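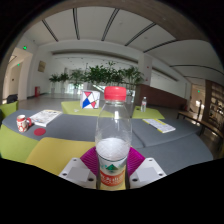

*The bottle with the red cap, and my mug behind.*

March, evening. I stayed in the lounge until late with my reading. Noura says I drink too much tea and too little water, so now I keep a bottle near me also.

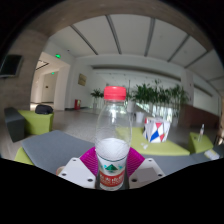 I like the green seats best – they are good for the back. Sena wants to sit there too, but she talks and then I read nothing. Today I finished 23 pages. Tomorrow I must return both booklets to Khoa.
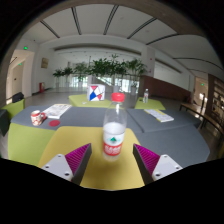

*Bottle on the yellow seat, mug and coaster behind.*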